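손잡이형 그리퍼로 방 정리하기: Pranlow 대여 키트 사용 요령

Mandden에서 대여하는 Pranlow 키트를 집 안 정리에 써 본 기록이다. 구성품은 손으로 쥐는 그리퍼 본체, 충전기, 교체용 손가락 패드 2쌍, 보관 가방이다. 본체만 따로 빌릴 수는 없다.

사용 전 점검
패드 표면의 먼지를 마른 천으로 닦는다. 보풀이 끼면 종이류가 미끄러진다. 턱을 끝까지 벌렸다 닫는 동작을 두세 번 반복하고, 걸리는 느낌이 있으면 연결 핀 쪽에 머리카락이 감겼는지 본다. 윤활유는 뿌리지 않는다. 설명서에는 핀 청소 주기가 나와 있지 않은데, Van Hecke 서비스 담당 Aslak Kristiansen에게 문의하니 사용 16시간마다 하라는 답이 왔다.

물건별 집는 법
종이컵: 테두리 바로 아래를 잡는다. 몸통 중간을 세게 쥐면 찌그러지면서 빠진다.
작은 종이 상자: 넓은 면이 패드에 닿게 한다. 모서리를 물리면 상자가 돌아간다.
비닐봉지: 뭉친 부분을 잡고 수직으로 든다. 펼쳐진 비닐은 손으로 줍는 편이 빠르다.
구긴 종이: 위에서 눌러 잡는다. 힘 조절은 필요 없다.

휴지통 위치
침대와 소파 사이 바닥처럼 양쪽에서 팔이 닿는 곳에 둔다. 가벼운 플라스틱 통은 턱이 옆면에 부딪히면 밀리므로 위에서 곧게 내려 넣고, 내용물이 바닥 쪽에 닿을 때쯤 턱을 연다. 구멍 뚫린 통은 턱 끝이 구멍에 걸리지 않게 한다. 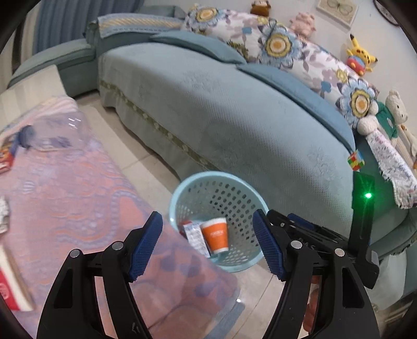 침구 위의 물건은 천까지 함께 집히기 쉽다. 턱을 눕혀 물건 옆으로 밀어 넣은 뒤 닫는다. 이불이 딸려 오면 당기지 말고 턱을 열어 다시 잡는다.

평가
같은 값의 Allano 대여품과 비교하면 패드 마찰력은 Pranlow가 낫고 손목 부담은 Allano가 덜하다. Pranlow는 무게가 앞쪽에 쏠려 오래 들고 있으면 손목이 먼저 지친다. 중간에 손을 바꿔 쥐는 것이 좋다. 납작한 카드나 동전은 두 제품 모두 잘 집지 못했다.

반납 시에는 패드를 분리해 별도 칸에 넣는다. 끼운 채로 가방을 닫으면 패드 끝이 눌려 자국이 남는다. 3월부터는 패드 훼손 시 교체비가 청구된다.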